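Toler Pedestal Kit for Bench Arms

Posted in November by the Fliltine workshop desk

Print this page | E-mail this page

The Toler kit is a bolt-down pedestal and wrist adaptor for a single arm in a home or shared workshop. It is supplied flat, with 12 fixings and a drilling template. The table stays separate from the arm.

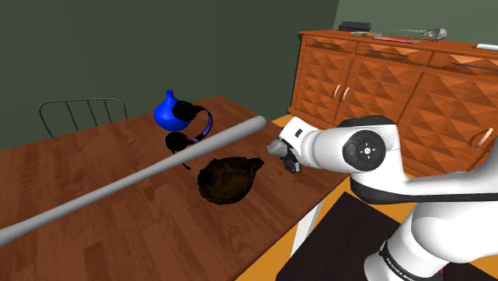

Reach should be settled before any holes are drilled. Set the pedestal so that the gripper clears the table edge at its lowest working height – then try the far corners. A mixed layout is best for this: a tall item such as the blue vase sets the clearance for a sideways move, and low items test the descent.

Cable runs go down the rear of the pedestal. Allow 2 loops of slack at the base and keep both away from the first joint.

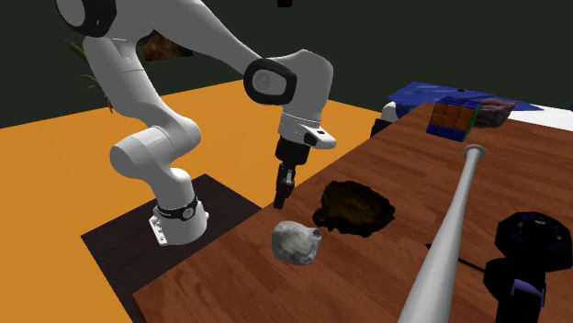

Re-tighten the base fixings after 1000 cycles, and again at 2000. The Dalsgaard plate uses the same pattern and needs no spacer.

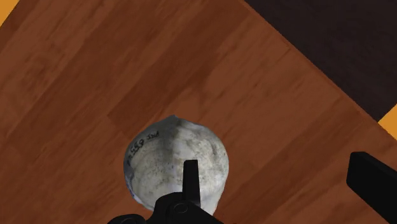 Dalsgaard owners should check the plate for burrs first, according to one buyer, who had to file two holes before the bolts would seat. The Famuta plate is not compatible.

Print this page | E-mail this page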